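Mi primer concurso de 1,10 (y lo que aprendí a base de derribos)

16 de junio de 2018

Bueno, pues ya está, ¡ya lo he hecho! Después de todo el invierno diciendo que este año sí, por fin me apunté a la prueba de 1,10 en el concurso de Fonau. Escribo esto con las piernas como dos palos y un moratón en la rodilla del que estoy bastante orgullosa.

Para quien llegue nuevo al blog: monto a Flenelia, una yegua castaña de trece años con mucha opinión propia. Hasta mayo habíamos ido siempre en 1 metro, muy cómodas las dos, y mi idea era quedarme ahí hasta que nos jubilaran. Pero en el último entrenamiento antes del verano saltamos una línea bastante seria sin despeinarnos y me vine arriba. Esa misma noche rellené la inscripción.
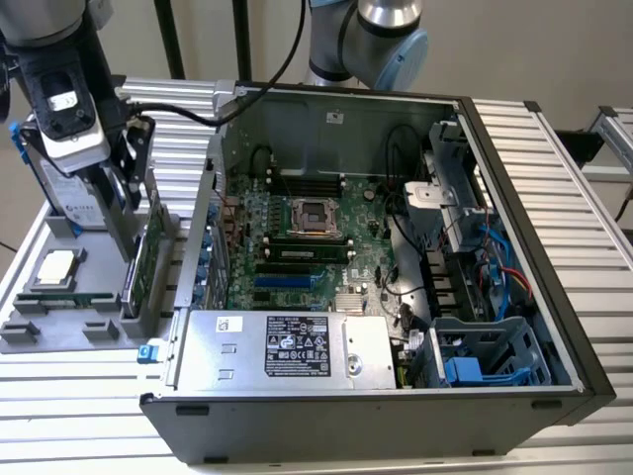 Éramos 30 binomios en la salida y a mí me tocó el 9, un número que me gusta porque te da tiempo a ver unos cuantos recorridos pero no tanto como para ponerte mala de los nervios. Reconocí la pista dos veces. El trazado tenía mala idea: un vertical de entrada facilito, una curva a la izquierda muy cerrada hacia un oxer con flores y luego la combinación, que venía de cara a la grada y a la carpa del bar. Yo veía la carpa y pensaba: la yegua se me va a quedar mirando a la gente con el bocadillo.

En la pista de ensayo, fatal. Dos derribos en el vertical y una parada tonta delante de la cruzada (¡la cruzada!, que la salta desde potra). Me bajé un momento, le apreté la cincha, bebí agua y volví a subir. Trote, transiciones, un par de círculos pequeños y un solo salto más. Ese salió redondo y lo dejé ahí.

Y entonces la campana. Del recorrido me acuerdo a trozos. Sé que entré con demasiado galope y que el primero lo saltamos desde lejísimos. La curva la hice ancha, perdiendo un tiempo precioso, pero llegamos rectas al oxer y lo pasó con un palmo de sobra. En la combinación me eché adelante antes de tiempo, manía mía de toda la vida, y cayó la barra de la salida. Cuatro puntos. El último, limpio, y yo dándole palmadas en el cuello como si hubiéramos ganado las Olimpiadas.

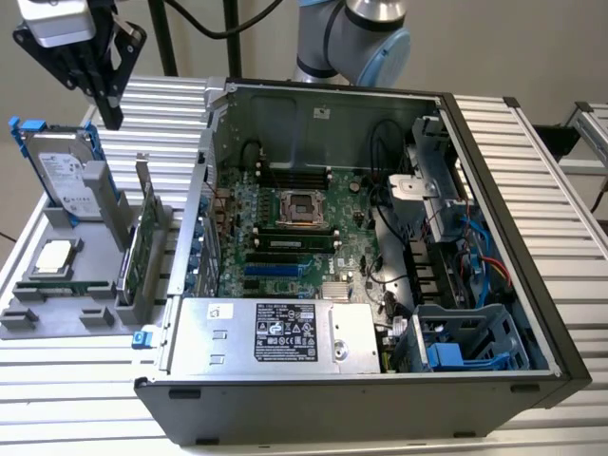 La prueba la ganó un caballo tordo de la hípica Gerine que giraba en una baldosa, una maravilla. Gerine metió otro más en el desempate, así que se fueron con el remolque lleno de escarapelas. Nosotras acabamos decimoterceras, fuera de premios, y tan contentas.

Para la próxima me apunto tres cosas: esperar el salto, mirar antes la curva y no desayunar churros. El siguiente concurso es en Hopkin, con pista de hierba, y Flenelia en hierba es otra yegua (más rápida y bastante más sorda). Tengo que decidir si pongo tacos en las herraduras. Si alguien ha saltado allí, que me cuente en los comentarios cómo drena el terreno cuando llueve.
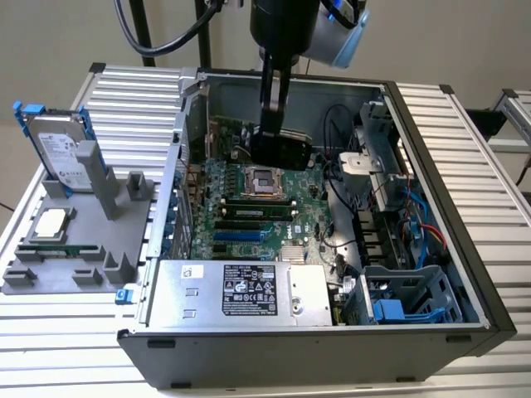

Lo que me preguntáis siempre

El filete: sigo con uno de doble articulación, sin nada raro. Probé un pelham en primavera y se me encapotaba.

Los protectores: abiertos delante y bajitos detrás. Los lavo con manguera y ya.

Las clases: dos por semana, una de salto y otra en llano. La de llano me da una pereza tremenda y es la que más se nota luego en pista.

La semana que viene toca campo y riendas largas, que se lo ha ganado. ¡Un abrazo y gracias por los ánimos!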